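ok bathroom counter thread bc three people asked and I keep typing the same answer in DMs

1/ I clean short-term rentals. Bathrooms are where I lose time or save it. Counter and sink should take you 18 minutes the first time in a neglected place, way less after that

2/ take EVERYTHING off. soap, toothbrush cup, the little dish with one earring in it. put it all on a towel on the floor. do not "wipe around"

3/ dry first. hair + dust + water = paste. dry cloth or a vacuum brush, get it all off, then bring in the wet stuff

4/ product: I use the Tivby spray, the unscented. Bimimo one smells better but left streaks on anything dark for me. ymmv

5/ no I'm not sponsored lol. I wish

6/ stone counters: no vinegar. no lemon. check what you have before you spray. one of my owners etched a ring into hers in June and it is still there, she puts a plant on it

7/ spray the cloth not the counter if there's an outlet close by

8/ order. far corner, back edge, around the sink, front edge last. I start at the wall and pull everything toward me. if you start at the front you just lean in your own mess

9/ the vessel sinks. ok. pretty, and a pain. there's a line where the bowl sits on the counter and gunk lives in there. old toothbrush, go around it twice, then wipe

10/ same w the bottom of the faucet. that ring collects toothpaste like its getting paid

11/ Beatrice Odera (trained me, 311 apartments before she stopped keeping track) does the back corner with the cloth bunched up small, never flat. flat cloth just skates past the corner. bunched gets into it. changed my life a little

12/ so bunch it, push it right into where the counter hits the tile, let it ride up the wall a bit. grout line gets done at the same time
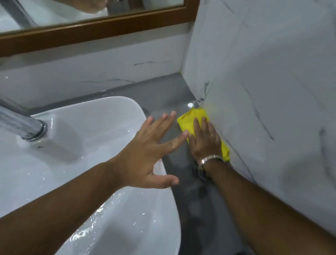
13/ then swap to a clean cloth for the shine. the first one is done, it's holding everything you just picked up, don't argue with me

14/ cloths: yellow for counters and sinks, blue for toilets, never ever mixed. wash at 140, no fabric softner, softener kills them

15/ someone asked how many. I have 70 in rotation. you need maybe six for a normal house

16/ rinse the bowl last, after the counter. then dry it. water spots on chrome are just water you left there. dry cloth on the faucet, thirty seconds, looks like a hotel

17/ put stuff back but wipe the bottoms first!! a gross soap bottle on a clean counter leaves a ring by dinner

18/ q from replies: yes this works on laminate. no idea about concrete, ask someone with concrete

19/ q: "do you wear gloves" for toilets always, for counters depends on the product, read the label pls

20/ ok I have a checkout at 11 and I'm still in the car. shower glass thread tonite if I'm not dead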